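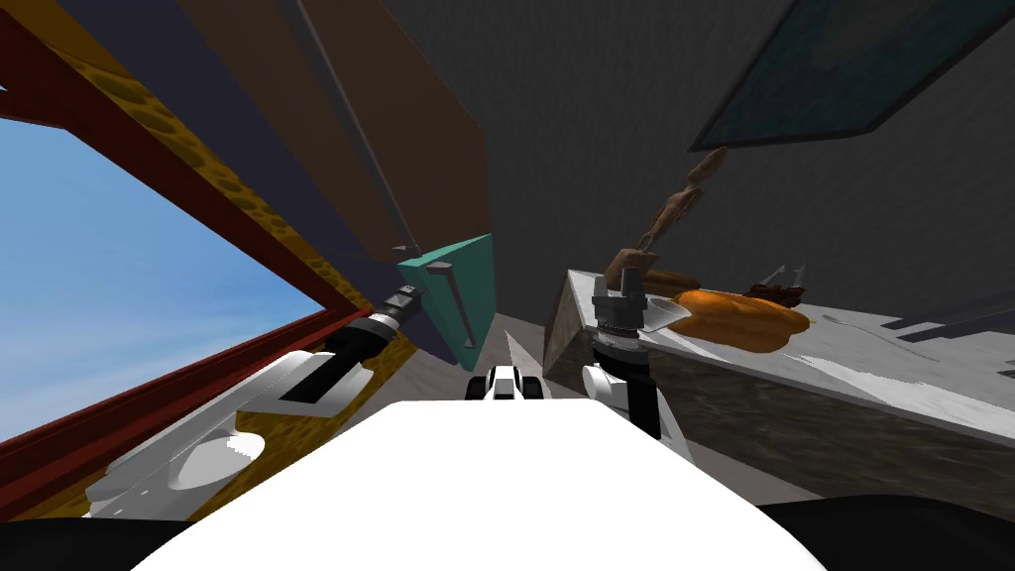 Batch cooking and freezing a basic tomato sauce

This method makes enough sauce for four meals of four portions. Active work is 30 minutes. Simmering takes a further hour and needs only an occasional stir. The sauce keeps for three months in the freezer at -18°C.

What you need

4 tins of chopped tomatoes
1,000 g onions, peeled weight
835 g carrots and celery, trimmed, in any proportion
6 cloves of garlic
100 ml olive oil
1,000 ml vegetable stock
2 teaspoons salt
1 teaspoon dried oregano
A pan holding at least 8 litres
Freezer containers or bags, labels and a pen that works on plastic

The quantities are for a wide pan. In a tall, narrow stockpot the simmering time goes up by 20 minutes or more, as there is less surface for the water to leave from.

Step 1. Chop the vegetables

Cut the onions, carrots and celery into 5 mm dice. A food processor is acceptable if used in short pulses. Stop before the onion turns to paste, which catches on the bottom of the pan and goes bitter.

Keep the garlic separate. It goes in later.

Step 2. Soften

Heat the oil over a medium heat. Add the diced vegetables and half the salt, stir, and put the lid on. Cook for 15 minutes, stirring every five. The onion should be soft and translucent with no brown edges. If it colours, lower the heat and add two tablespoons of the stock.
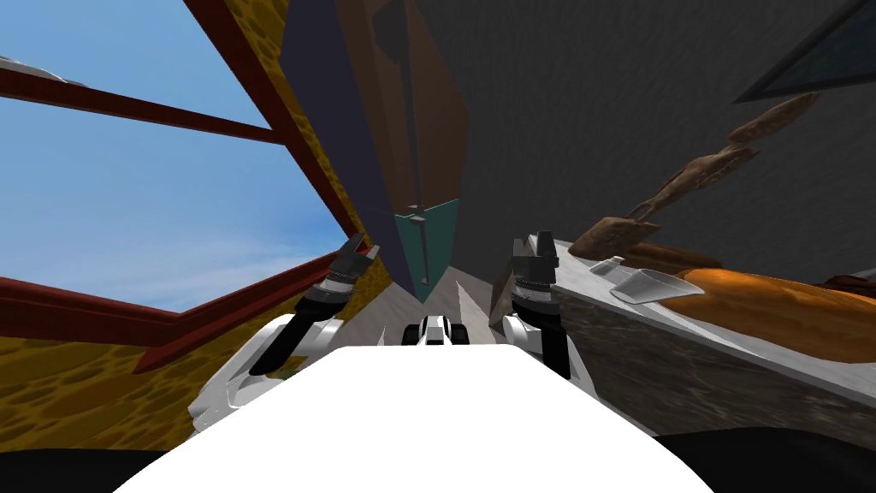
Take the lid off, add the garlic and oregano, and cook for two minutes more.

Step 3. Simmer

Add the tomatoes and stock. Bring to the boil, then reduce to a low simmer with the lid off. Stir every ten minutes, scraping the base. After one hour a spoon drawn across the bottom of the pan should leave a line that closes slowly. Taste and add the remaining salt if needed.

For a smooth sauce, blend at this point with a stick blender, off the heat.

Step 4. Cool

Divide the hot sauce between shallow dishes, no more than 5 cm deep. Stand the dishes in cold water and stir now and then. The sauce should be in the fridge within two hours of leaving the hob. Do not put a full hot pan in the fridge.

Step 5. Pack and label

Fill each container to 2 cm below the rim to allow for expansion. Bags should be filled flat, pressed to remove air, and frozen lying on a tray. Write the contents, the number of portions and the month on the label before filling; ink does not take well on a cold, damp surface. 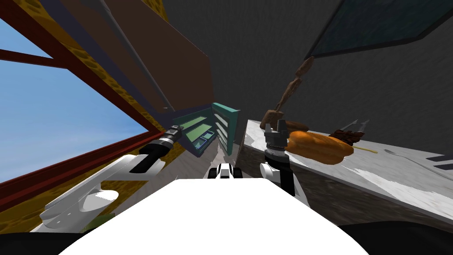 Step 6. Thaw and use

Thaw overnight in the fridge, or tip the frozen block into a pan with three tablespoons of water and heat gently with the lid on. Bring to a full simmer before serving. Do not refreeze thawed sauce.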